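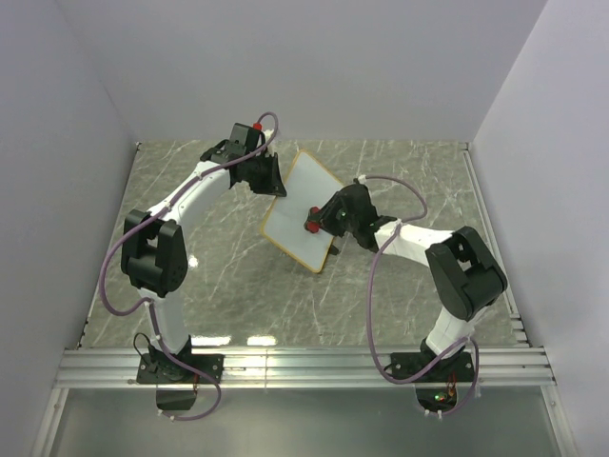
The two-arm board exercise is the second assessed task in the Castari Student Robotics Club programme and must be completed by every pair before entry to the Tawfik Challenge in August. Members work with one small whiteboard and two arms mounted on a shared rail. The left arm attends to the board and the right arm carries the tool. The board need not be square to the rail. It may be set diagonally, with one corner towards the back wall, provided that the left fingers can come to its upper left rim and the right gripper can reach in over the opposite side. Pairs should read this page in full before booking a session.

Before the session

Sessions are held in Room 507 of the Lornitport building and last 90 minutes, including setting up and clearing away. Bookings are made through Talha Jatoi, who will also confirm which pair has the bench before and after yours. Pairs arriving late should not expect the session to be extended.

Members must have completed the single-arm exercise and signed the bench rules. Those who have signed the rules in a previous year must sign again.

Bring the following:

The pair's logbook
A printed copy of the scoring sheet
The word you intend to use, in lower case, agreed with the supervisor beforehand
A dry cloth

Whiteboards, markers and erasers are kept in the drawer marked Jumley. Please do not use markers from the teaching rooms.

Step 1. Inspect the bench

Check that both base plates are firm on the rail. Follow each purple cable by eye from the wrist to the base and make sure that it has enough slack to travel with the arm. A cable that hangs in a long curve beside the elbow is acceptable. A cable that pulls tight when the forearm is extended must be reported, and the arm must not be used until a supervisor has looked at it.

Clear the surface of pens, phones and papers. Logbooks are to be kept on the side table.

Step 2. Place the board

Lay the whiteboard flat, face up, within reach of both arms. Choose an angle and enter it in the logbook as "square" or "diagonal". Pairs attempting the diagonal placement for the first time are advised to move both arms slowly through the full route with the tool removed. The right elbow can come nearer to the side wall than members expect, and the route should be changed if there is any doubt about clearance.

Once the board has been placed, it is not to be adjusted by hand until the attempt is finished. An adjustment made during an attempt counts as a restart.

Step 3. Bring in the left arm

Lower the left gripper towards the upper left edge of the board in small movements. The fingertips should meet the edge without lifting it. Pause for a few seconds and watch the far corner. If that corner rises or the board turns, withdraw along the same path and begin the step again.

Force is the commonest source of difficulty at this stage. New pairs tend to press down hard in the belief that the board will be more secure, and it then pivots under the fingers as soon as the right arm touches it. Light contact at the rim is sufficient for most words of up to five letters.

Step 4. Bring in the right arm

Close the right gripper on the tool while it is clear of the board. The tool should be gripped at its middle so that both ends remain free. Raise it, carry it over the nearer edge, and lower it until it just meets the surface. The person operating the left arm should say "steady" aloud before contact is made, and the person operating the right arm should answer.

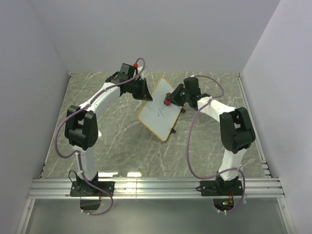 Right gripper at the lettering, with the left fingertips at the upper left edge of the board.

With a diagonal board, the line of letters should follow the tilt of the board and will therefore run diagonally across the bench. Operators who are used to the square placement often drift back towards the line of the rail after two or three letters. Ronaldo Meireles has prepared a practice sheet with guide lines for this purpose, and copies are kept with the scoring sheets.

The gripper and tool will hide part of the word from an observer for much of the exercise. Do not move the right arm away merely to look. Complete the stroke, lift, withdraw past the edge of the board, and then inspect.

Step 5. Erase and inspect

The second half of the exercise is carried out with the eraser. Change tools only after both arms have been withdrawn and paused. Place the eraser beyond the first letter and draw it along the word in overlapping passes. Lift at the end of each pass. Returning across the board without lifting spreads ink and costs marks.

When both operators are satisfied, withdraw the right arm first and the left arm second, then call the supervisor. The board is scored where it lies. Any mark that can be read as part of a letter is counted as remaining.

Scoring

A full run consists of writing the word and then erasing it. Each pair may submit its best three runs. Marks are given for legibility, for the cleanness of the erased board and for control of the board's position. Speed carries no marks in this exercise, although runs longer than 13 minutes are stopped.

The club has 167 runs on record from last year. Indrek Navickas, who keeps the records, reports that the runs that lost most marks did so through movement of the board, chiefly during erasing. Pairs with limited bench time may wish to practise Step 5 before anything else.

Common faults

The board turns when the tool touches it. Reduce the pressure of the right arm, then check where the left fingers meet the rim. Moving the point of contact a little further along the edge is often enough.

The letters become faint halfway through the word. The tool has probably tilted in the grip. Withdraw, release it and grip it again at the middle. This is not counted as a restart if the left arm stays in place.

The arm stops and does not respond. Keep hands away from the bench, call the supervisor and record the time. Members are not permitted to free an arm themselves.

Clearing away

Return both arms to the rest position and wait for the supervisor to switch off the supply. Wipe the board with the dry cloth and replace the caps on all markers. Scoring sheets go in the tray by the door of Room 507, signed by both members of the pair.

Questions about the task rules should be addressed to Fernanda Bragança. Faults with the arms or cables should be reported to Waqas Shaikh on the day they occur.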